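The Last Bus from Varkstead: how people get home after an evening class

A project report by Youssra Ragab

Why I picked this

When our tutor asked us to choose something from everyday life and find out about it properly, I had grand ideas at first. I was going to write about the history of the canals, and then about school dinners, and I spent the best part of a week on each of them before admitting to myself that what I really wanted to write about was the bus. I take the number 18 from Varkstead to Prukside after my evening class, and I have spent so many nights at that stop, stamping my feet and chatting to whoever else was there, that it seemed silly to look any further afield.

The question I settled on was a simple one. How do people who go to evening classes in Varkstead get home again, and does the journey change whether they keep coming? I had a feeling that it did. In the spring a lovely woman on my course stopped turning up, and when I bumped into her at the market she told me she had loved the lessons and couldn't bear the wait afterwards. I have thought about her a good deal while writing this.

How I went about it

I used three ways of finding things out. The first was a short paper questionnaire, one side only, which I left with the tutors of the evening courses in October. I got 44 back, and I was thrilled with that, having been warned by my brother that I'd be lucky to see ten. The second was a set of longer talks with people who said they didn't mind being asked a bit more. I did 14 of these, mostly in the café downstairs over a cup of tea, and a couple of them at the stop itself (my notes from those are hard to read, as I was wearing mittens). The third was a diary of my own journeys, in which I wrote down when the class finished, when I reached the stop, when the bus came and what the weather was doing.

I should say that the questionnaire had a mistake in it. Question four asked "How long do you wait?" and didn't say whether I meant at the stop or in total, so some people counted the time they sat indoors beforehand and some didn't. I went back and asked those I could find, but I couldn't find everybody, and I have left that question out of the results apart from the remarks people wrote next to it, which were too good to lose.

What people told me

Of the 44 who answered, 20 went home by bus, which made it the most common way by a fair distance. Most of the others were driven, either by themselves or by somebody kind, and the remainder walked or cycled. I had expected more cyclists. A gentleman from the bookkeeping course told me he used to cycle until the lamps went out along the river path, and he would gladly start again if they were mended.

The trouble with the bus is easily explained. Most of the evening courses end at nine o'clock. The 18 leaves the stop on Benmoussa Street at three minutes past, and after that there isn't another until ten to ten. If your tutor is prompt and your coat is already on your lap, you can just about do it. If somebody asks a good question at five to nine, you can't, and you sit there hoping with all your heart that the answer will be short. Several people mentioned this feeling, and one of them, who is learning Italian, said she had stopped asking questions of her own in the second hour so as not to be the cause of it for others. I found that rather sad.

My own diary bears this out. Over the 18 evenings I kept it, I caught the early bus only seven times, and on four of those I had slipped out before the end.

People don't all mind the wait in the same way, though, and I hadn't thought of that when I began. The younger students who travel in a group seemed quite cheerful about it. They buy chips from the Wotosier, share them out on the wall and make an evening of it. Those on their own minded it a great deal more, and the ones with small children at home minded it most of all, as they were often paying someone to sit with them. One mother had worked out that the later bus cost her more in babysitting than the course itself cost in fees. 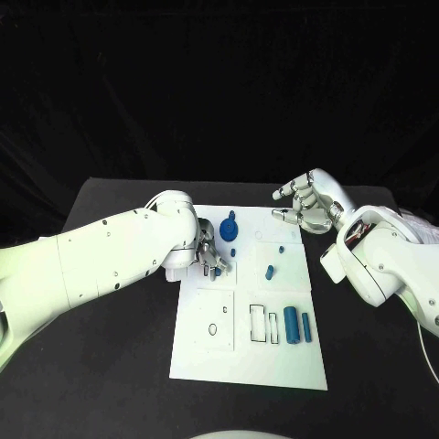
I also asked what would help. I gave no list to choose from, just an empty box, and I'm glad I did it like that, even though it took me a whole weekend to sort the answers. The favourite by a long way was to start everything ten minutes earlier. After that came a better shelter, with a seat that doesn't tip you forwards, and then a later departure for the early bus. Only a few people asked for extra buses. I think we have all become used to the idea that there won't be any.

What I think it means

I have to be careful, because 44 people is a small number and they were all still attending. The ones who had given up, like my friend from the market, never saw my questionnaire. If I did this again I would try to reach them first, perhaps through a note in the library or the doctor's waiting room, and I suspect their answers would be gloomier than the ones I have.

Even so, it does look to me as though ten minutes matters more than anyone planning the courses may have realised. The timetable and the class hours were drawn up by different people in different buildings, and each makes perfect sense until you put the two side by side. I wrote to the bus company with my findings and had a polite reply saying they would be passed on. I also showed them to the course office, where they were very interested indeed, and asked whether they could keep a copy. Two of the tutors have since tried finishing at ten to nine, and I have been promised a look at their registers at the end of term.

Thanks

My thanks to everybody who filled in a form, to the tutors who handed them round, to the café for letting me take up the corner table for so long, and to the driver of the late 18, who answered all my questions at the Prukside end while he had his sandwich. The full set of remarks from question four is in the folder that goes with this report, with the names taken out.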